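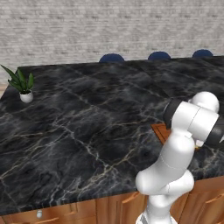
A very long time ago, the marble in a mountain was soft mud on the floor of a warm sea. Small animals with shells lived in that sea. When they died, their shells sank and broke into tiny pieces. Layer came upon layer, and slowly the mud became a stone called limestone. But limestone is usually quite plain. So where do the thin white and gold lines come from, the ones that run across a dark marble countertop like cracks in ice? For this we have to go deep under the ground.

Deep down, the Earth is hot and everything above presses very hard. The limestone does not melt there. It stays solid, but its tiny grains grow into new crystals which hold each other tightly, like the pieces of a puzzle. Now the stone has a new name - marble.

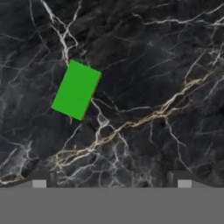
Green block on dark marble. White lines like these are called veins.

While the stone is deep in the Earth, it can crack. Hot water moves through the cracks and carries minerals with it. A mineral is the stuff that rocks are made of. The minerals stay behind and fill the cracks, and we get a vein. White veins are often a mineral called calcite. Yellow or gold color can come from iron, the same metal that makes rust. Dark stone often has carbon in it, left from living things in the old mud.

In the village of Skultari there is a marble quarry, 1268 meters above the sea. A quarry is a place where people take stone out of the ground. The workers cut the marble with a long wire that has small diamonds on it. One large block from Skultari can weigh some 3000 kilograms!

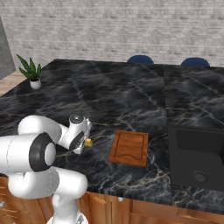 Dark marble on a countertop, with a small yellow block.

The blocks go by truck to the town of Surero, 80 kilometers away. Big saws cut them there into flat slabs, like bread. Then the slabs are polished with finer and finer grit until they shine. Take care with lemon juice, because acid eats marble and leaves a dull spot.

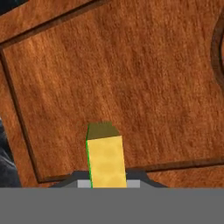

I. Pană

Wood has lines too, but they have a different story. They are called grain, and they come from the way a tree grows. Look for lines at home tonight. Are they in stone or in wood? Draw them on paper and ask a friend to guess.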